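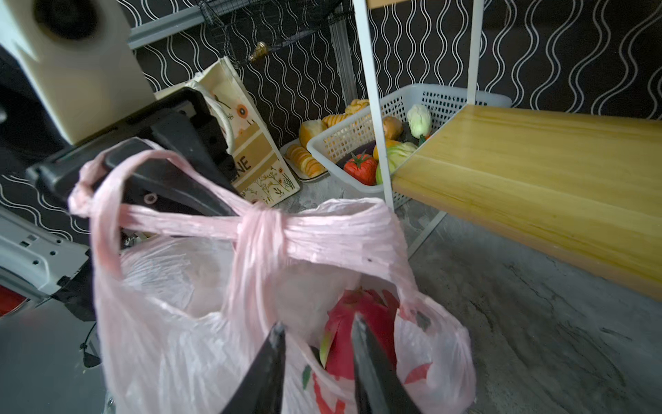 Entry, 5th November: Overland route, Boltavska to Dirnarov

Present: S. Chraibi, M. Stanciu, N. Mekonnen. Entry written by M. Stanciu.

The itinerary test for solo travelers was continued. The draft route now covers 1,317 km, of which 770 km is by night train. The remainder is by bus, with a change at Plitgate.

Mr. Mekonnen reviewed the timetable for the Plitgate change. The evening bus leaves before the train is due on two days of the week. Travelers arriving on those days will need a room near the station. The Tilahun guesthouse has agreed to hold beds until midnight, payment on arrival. Written terms are still to come.

Ms. Chraibi asked that the packing sheet be shortened. The section on adapters is to stay. The section on formal clothing is removed.

Border forms: the old version asks for an onward ticket number, the new one does not. Both are still handed out on the train. Keep copies of each in the folder.

Open items
Bus fares for December, A. Ayele to request.
Luggage storage hours at Dirnarov, not confirmed.
M. Workneh to check the map against the new platform numbers.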